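Two arms on the padlock bench at Peneck

Brumarance runs the isolation equipment store for the Peneck works, which means it looks after the padlocks that fitters hang on switches and valves before they open up a machine. There are 4,000 of them on the books. Every lock that comes back has to be sorted, looked over and put out again. Ettore Sartori has been in charge of the store for six years and of its automated bench since April.

Sartori is careful about what the bench does. "It picks up a lock, presents it, passes it across if need be and hangs it or drops it in a basket. The inspection is still ours. A person signs for the lock."

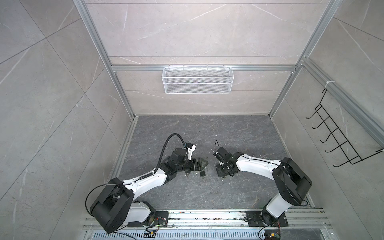
The change to the working day has been uneven. Before the bench, two people on each shift sorted returns by hand, and a heavy shutdown could bring in 400 locks overnight. Sartori says the sorting itself was never hard, but wrists and thumbs suffered. The cell was built by Jomham with two arms on a shared rail, their grippers facing each other, and a hook rack on the side wall. Small black padlocks on key rings were among the first types tried. "The ring moves when you touch the lock. A person doesn't notice that. We spent weeks on it."

Staff numbers in the store have stayed the same. One post was rewritten, and its holder now looks after the bench, clears faults and keeps the Calado software supplied with new lock types. The pay grade for that post took longer to agree than the purchase did. Sartori thinks it should have been settled first.

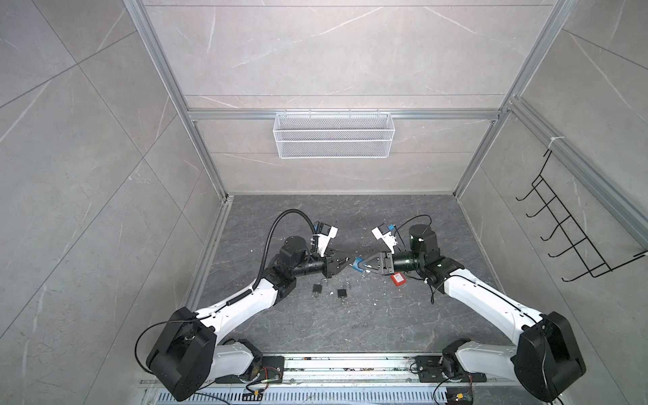
The two grippers close together over the cell floor, with a small blue item held in the right-hand one.

Passing an item from one arm to the other remains the slowest step. Sartori gives the present rate as 20 locks an hour on mixed returns, well below a practised sorter. "I don't defend that figure. It runs through the night and we don't. By morning the plain ones are done."

Complaints from the shift have been practical. The floor of the cell collects bits and needs wiping. Faults were at first reported as bare codes, and the sorters asked for a sentence instead, which they got. Some also felt watched by the cameras on the arms. The store's answer was a written rule that recordings are kept for fault finding only.
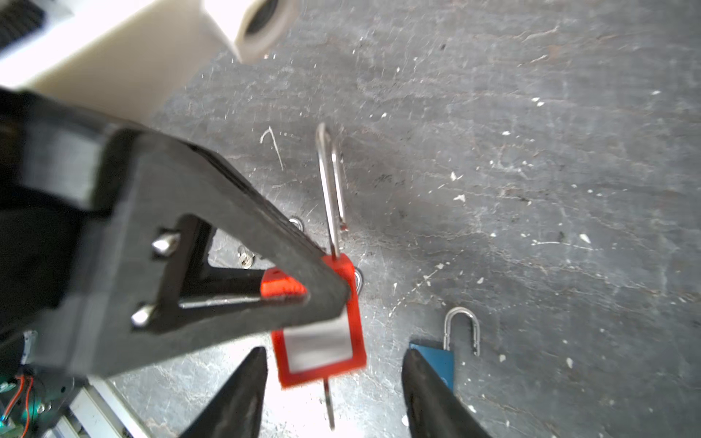

A red lockout padlock at the gripper, with a blue padlock lying nearby.

The log stood at 1,290 locks handled when we spoke. Sartori wants the tall-shackle types running reliably before a second cell is discussed, and has asked that the sorters write the list of what it should leave alone.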